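Research/Working papers/Retail pharmacy/Section 4

Wednesday, August 27, 2025
By Rūta Grigaitė and Ottmar Kettler

4. Results: who switched to app ordering, and who went back

4.1 Uptake

We tracked 22 independent pharmacies. Eight signed up with Drakeo, the delivery app, the rest stayed with phone and counter orders. Survey went to 1,000 regular customers, 725 usable replies. Response was better than we feared -- paper forms at the counter did most of the work, the emailed link very little.

Uptake of the app was quick for repeat prescriptions. Slow for everything else. Customers who ordered blood pressure tablets through Drakeo still walked in for cough syrup, plasters, a word with the pharmacist. Owners had expected over-the-counter sales to drop along with footfall. They held up in most stores, dipped in the ones next to a supermarket. We can't separate the app from the supermarket here.

Age mattered less than we assumed. Distance mattered more. People who lived a bus ride away moved over early and mostly stayed; people within walking distance tried it once or twice, often in December, when the weather was bad, then drifted back.

Back-office picking is a seperate question. Petrauskas, the wholesaler supplying most of our sample, has moved part of its own picking to machines, and several owners asked whether the same would reach store level. None had budgeted for it. Costs are in Section 5.
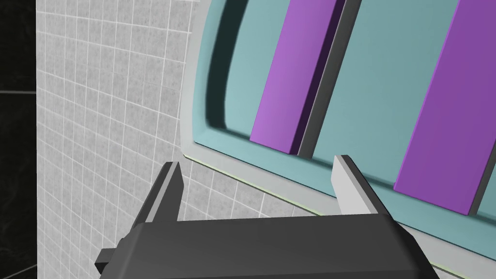
Figure 3. Rendered view of a two-finger gripper, tiled wall behind.

4.2 What owners said

Interviews with owners, one per store, notes rather than recordings. Main complaint was the fee. Drakeo charges per order, so a small repeat script can leave almost nothing once packing time is counted. Two owners had tried Zavus before and dropped it over the same issue.

Second complaint: who owns the customer. The app sends the reminders, the app's name is on the bag. One owner told us she "fills the bag and somebody else gets the thank-you." Others saw it differently -- fewer phone calls, shorter lines at lunch, more time for flu shots.

Stock sync was a mess early on. Dilatel, which runs the till software in most stores, updated stock overnight, while the app assumed live counts. Result was orders accepted for items already sold. Staff got round it by keeping a handwriten list by the till. Some still do.

4.3 Stores that did not join

Mixed group. A few are waiting for a better rate, a few have owners close to retirement and no wish to change the till. Their customers knew about app ordering anyway and some used it with a chain pharmacy across town, while keeping the local store for advice. We did not ask how often. Should have. The follow-up form has the question added, after item six.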